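To: teleop-users list
Subject: Re: Kettle pouring, grip keeps rolling in the hand
Date: Oct 15, 2018

> We are recording the pour task by remote control at Wulline and
> keep hitting the same problem. The operator takes the kettle by
> its handle, lifts, and as soon as the wrist starts to turn, the
> kettle rolls a bit between the fingers. The operator corrects,
> and then the correction is in the recording. Do you throw those
> out? And does anyone pour by hand guiding instead of remote?

We had the same thing in July and tried it both ways.

Hand guiding first. It was fine for the reach and the grasp. For the pour it was poor. You have one person pushing the arm with both hands, and their sleeves and elbows end up in the wrist view for most of the tilt. The timing also comes out jerky. We went back to remote control for everything past the grasp and kept hand guiding only for setting start poses.

On the rolling: check where along the handle you are closing. Our operators were grabbing wherever the fingers happened to land. We now ask them to stop short, line up with the handle, and close only when they can see it sitting square between the fingers. It adds 2 seconds to each run. Grip force made less difference than we expected, and too much of it tipped the kettle on contact.

We fill to 500 mL and no more. At 1000 mL the weight pulls the kettle around in the grip whatever you do, and the operators got tired of it quickly.

As for throwing runs out, we keep a run if the correction is small and the pour still goes in the cup. We drop it if the operator let go and grabbed again, or paused with the kettle in the air. Out of the last batch we dropped 27. I would label them and keep the raw files anyway, as the Jurine people asked us for exactly those later on and we had already deleted the first lot.

Two other things that may save you some time. Put the cup where the operator can see its rim from the wrist camera before the lift starts. If they have to hunt for it with a full kettle, the run is usually no good. And watch your cable slack on the gripper side. Ours was fine upright and then pulled tight halfway through the tilt.

The picture below shows how our cup and kettle sit. If you want the start poses as a file, write to me off list. They are in the Irarberg format but convert easily enough.

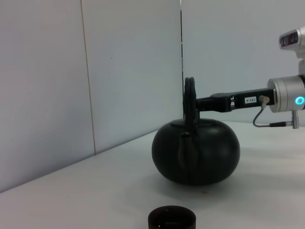 Gripper at the kettle handle, cup in front. Wrist camera view.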